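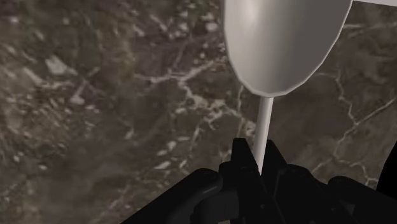

One reader wrote in October that the Gresow sealer guide never says how long to keep oil off a newly sealed counter. The answer is 20 hours, and it now comes first.

Sealing Stone Counters - FAQ

34 shares | 4 comments

How often should marble be resealed?
Once a year in a kitchen. Put a few drops of water on the stone - if the spot darkens within four minutes, reseal.

Does sealer prevent etching?
No. It slows staining only. Lemon juice and vinegar will still dull a polished finish.

Can I use Korkach Stone Sealer over an old coat of Curkow?
Yes, if both are water-based. Strip solvent-based coats first.

How much do I need?
One quart covers nearly 200 square feet of polished stone. Honed stone takes more.

Where do I return unopened cans?
At the Figueroa counter, with the receipt. Opened cans are not accepted.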